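Prüfliste Handgreifer-Aufnahme, Station Gasherd
Projekt Wiren, Versuchsraum Temstead
Fassung Februar, ersetzt die Liste aus der Vorstudie

Geltungsbereich: Die Liste gilt für alle Demonstrationen, die mit zwei handgeführten Greifern am Kochtisch aufgenommen und später zum Anlernen der Armsteuerung verwendet werden. Sie wird vor jedem Block abgearbeitet. Ein Block umfasst 80 Durchgänge. Einträge: i. O. = in Ordnung, n. i. O. = nicht in Ordnung, n. g. = nicht geprüft. Bemerkungen bitte ausschreiben, Kürzel aus der Vorstudie waren später nicht mehr zuzuordnen.

1 Arbeitsplatz

1.1 Tisch steht auf der Bodenmarkierung, wackelt nicht. i. O.

1.2 Kocher steht rechts auf dem Tisch, Bedienknopf für die vorführende Person erreichbar. i. O.
Bemerkung: Die Lage des Kochers darf innerhalb eines Blocks nicht verändert werden. Zwischen den Blöcken wird er absichtlich versetzt, siehe 5.3.

1.3 Gaskartusche entnommen, Fach geschlossen. i. O.
Bemerkung: Es wird grundsätzlich ohne Flamme aufgenommen. Die Kartusche liegt während der Aufnahme im Gefahrstoffschrank auf dem Flur. Wer den Block leitet, prüft das selbst und verlässt sich nicht auf den Eintrag vom Vortag.

1.4 Pfanne in Startposition, Stiel zur vorführenden Person. i. O.

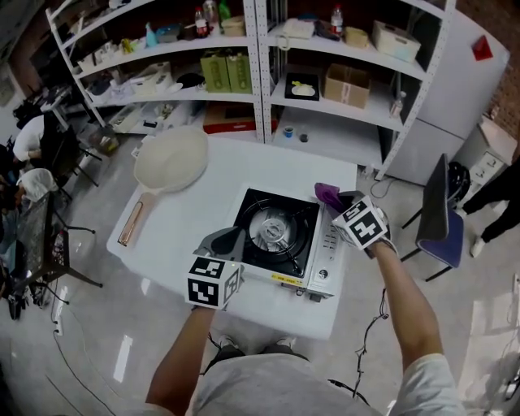 Arbeitsplatz mit beiden Greifern, Pfanne links neben dem Kocher.

1.5 Laufweg hinter der vorführenden Person frei. n. i. O.
Bemerkung: Kabel auf dem glatten Boden. Kabelbrücke bestellt, bis dahin mit Gewebeband fixieren und Band täglich kontrollieren.

1.6 Geschlossene Schuhe, keine weiten Ärmel. i. O.

2 Greifer und Marker

2.1 Markerwürfel an beiden Greifern fest, kein Spiel beim Drehen von Hand. i. O.
Bemerkung: Schon ein kleiner Versatz geht voll in die Greiferpose ein. In der Vorstudie musste deshalb eine ganze Serie verworfen werden. Schrauben handfest anziehen, Gegenprobe mit der Einstelllehre von Stanis.

2.2 Markerflächen sauber, Ecken nicht abgestoßen. i. O.

2.3 Fingerauflagen vollständig, kein Riss. i. O.
Bemerkung: Ersatzauflagen liegen in der Schublade unter dem Rechner. Nach einem Wechsel Öffnungsweite neu einmessen (2.5).

2.4 Kabel zugentlastet, behindert den Arm nicht. n. i. O.
Bemerkung: Am rechten Greifer spannt das Kabel bei gestrecktem Arm. Zugentlastung weiter oben ansetzen und vor dem nächsten Block noch einmal prüfen.

2.5 Öffnungsweite beider Greifer kalibriert, Protokoll abgelegt. i. O.

2.6 Greiferkameras: Glas gereinigt, Belichtung fest eingestellt. i. O.
Bemerkung: Automatische Belichtung bleibt aus. Die Deckenleuchten spiegeln sich in hellen Flächen, und die Regelung springt dann mitten in der Bewegung.

3 Aufzeichnung

3.1 Zeitabgleich aller Kameras durchgeführt. i. O.
Bemerkung: Abgleich nach jeder Pause wiederholen, auch nach kurzen.

3.2 Speicherplatz auf dem Aufnahmerechner ausreichend, mindestens 465 GB frei. i. O.

3.3 Testdurchgang aufgenommen und abgespielt, alle Datenströme vorhanden. i. O.

3.4 Einverständniserklärungen der Personen im Raum liegen vor. i. O.
Bemerkung: Gilt auch für Personen im Hintergrund. Die Greiferkameras erfassen je nach Haltung den halben Raum samt Decke. Wer nicht aufgenommen werden möchte, wird vor Beginn des Blocks gebeten, den Nebenraum zu nutzen.

3.5 Blickfeld der Greiferkamera bei üblicher Haltung kontrolliert: Herd und Arbeitsfläche erkennbar, zweiter Greifer nicht dauerhaft verdeckt. i. O.
Bemerkung: Textilien, die am Greifer hängen, ragen weit ins Bild. Beim Strickstoff in Violett ist das der Fall, der Herd bleibt dahinter aber sichtbar. Solche Durchgänge behalten und mit dem Vermerk »Stoff« versehen.
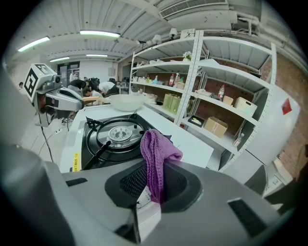 4 Während des Blocks

4.1 Jeder Durchgang beginnt und endet mit beiden Greifern in Ruhelage.

4.2 Abgebrochene Durchgänge werden markiert und nicht gelöscht. Für die Auswertung nach Gu werden sie als eigene Gruppe gebraucht.

4.3 Berührt ein Greifer den Kocher unbeabsichtigt, Durchgang zu Ende führen und »Kontakt« vermerken. Abstützen auf der Kocherkante ist erlaubt.

4.4 Nach der Hälfte des Blocks Pause, mindestens zehn Minuten. Die Greifer werden dabei abgelegt. Bei Beschwerden im Handgelenk wird die vorführende Person ausgetauscht.

4.5 Ordnung im Regal hinter dem Tisch nicht verändern, solange der Block läuft. Flaschen und Kartons gehören zum Hintergrund der Aufnahmen.

5 Nach dem Block

5.1 Durchgänge gezählt, Zahl stimmt mit dem Protokoll überein. i. O.

5.2 Posenverfolgung stichprobenartig geprüft. i. O.
Bemerkung: Im letzten Block waren die Marker in nearly allen Stichproben durchgehend lesbar. Ausfälle traten vor allem auf, wenn beide Würfel dicht hintereinander standen.

5.3 Kocher für den nächsten Block versetzt, neue Lage im Plan eingetragen. n. g.

5.4 Daten auf den Institutsspeicher übertragen, Prüfsummen verglichen. i. O.

5.5 Greifer abgewischt und geladen. i. O.

6 Anmerkungen zum Verfahren

Die Punkte 2.1 und 3.1 haben den größten Einfluss auf das Ergebnis. Mit den Daten der Vorstudie gelang dem angelernten Arm das Umsetzen der Pfanne nur unregelmäßig. Nach Einführung der festen Markerprüfung und des wiederholten Zeitabgleichs lag die Erfolgsquote bei 89 Prozent, gemessen bei 4 verschiedenen Lagen des Kochers. Ob der Gewinn auf die Marker oder auf den Zeitabgleich zurückgeht, wurde nicht getrennt untersucht.

Für Aufgaben mit Stoff liegen noch keine belastbaren Werte vor. Durchgänge mit dem Vermerk »Stoff« werden vorerst getrennt ausgewertet.

Offene Punkte aus dieser Prüfung:
1.5 Kabel am Boden, fixieren
2.4 Zugentlastung rechter Greifer
5.3 Lage des Kochers nachtragen

Freigabe des nächsten Blocks erst, wenn 1.5 und 2.4 erledigt und abgezeichnet sind. 5.3 kann bis zum Beginn der Aufnahme nachgereicht werden.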